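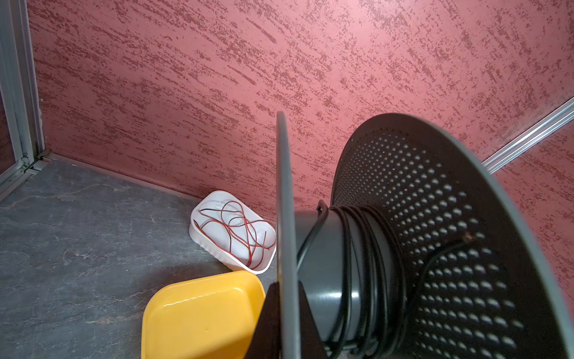
A spool of black cable in the gripper at the Falden cell. The cut end is at right, against the perforated flange.

Femi Olatunji was in the next room when the arm dropped the spool. He heard it hit the floor and then heard the motors still going.

"The arm went right on with the move," he says. "It carried nothing over to the bin, opened up over the bin, and reported a good cycle. That bothered me more than the drop did."

Olatunji runs the test cell at Falden, where a single arm sorts part-used cable spools and offcuts of wire. The job sounds simple. The arm picks a spool up by one flange, looks at how the cable lies on the hub, and sets it down in the right place. The work had been going well for 17 shifts when the fault showed up on a Wednesday, a little before three in the afternoon.

The spool weighed 420 grams with the cable on it, well inside what the gripper is rated to hold. Nobody was near the arm and nothing was broken apart from a chip out of one flange. Olatunji stopped the cell anyway and pulled the logs.

What he found was that the gripper had closed on cable. A loose end had come over the hub and down along the inside of the flange, and the finger had pinched it there. The force reading came up to its target, so the controller took the grip as good. Once the arm began to turn, the strand slid out and the finger was left with a gap.

"Force tells you that you're squeezing something," says Adelino Lobo, who wrote most of the grip code. "It doesn't tell you what. We had a check on finger width too, but I'd set the window too wide. A flange with a cable on it passed. I own that one."

Lobo had opened the window up in July, when the cell began to take spools from a second supplier with thicker flanges. He tested it with full spools, which have their ends taped down. He didn't test it with part-used ones.

"You pick up a spool from the shop floor and the end is just wherever somebody cut it," he says. "Sometimes the copper's sticking out. It catches on things. I knew that, and I still tested with the tidy ones."

The empty trip to the bin had a separate cause. The controller checked the grip once, right after the fingers closed, and never again during the move. Olatunji says the check had been continuous in the first version of the program. It gave false stops whenever the arm sped up, so somebody turned it down to a single reading and meant to come back to it.

"It was on a list," he says. "The list was on a whiteboard and the whiteboard got wiped."

They ran the same pick again with the guard closed and the speed cut to a quarter. With a loose strand placed on purpose along the inside of the flange, the arm lost its grip on 19 of 70 tries. Most of those were slow slips that would have been easy to miss. On two of them the spool swung out on the strand before it let go, and Lobo says those are the ones he thinks about.

"At full speed that's a thrown spool," he says. "The guard would stop it. But we have people who reach in to clear wire out of the tubs, and I wanted to know whether the guard was always shut when they did that."

It wasn't. The interlock on the access panel worked, but the cell had a teach mode that let the arm move with the panel open, and the key for it had been left in the switch for weeks. Olatunji has the key now. Anyone who wants teach mode has to come and ask him, and the arm is held to its slow speed for as long as the key is turned.

The other changes are in the program. The width window is narrow again, with a separate setting for each supplier's spools. The grip is read all the way through the move, with a short filter to stop the false alarms. If the width changes, the arm stops where it is and holds.

Olatunji expects to lose some time to it. The cell has been stopping more often since the change, mostly for spools that a person would have picked up without a thought. He goes in, moves the strand out of the way, closes the panel and starts it again.

"I can live with that for now," he says. "Adelino wants to use the camera to find the loose end first and grip on the other side. He's got it working on black cable. The thin wire he can't see half the time, so we're not switching it on yet."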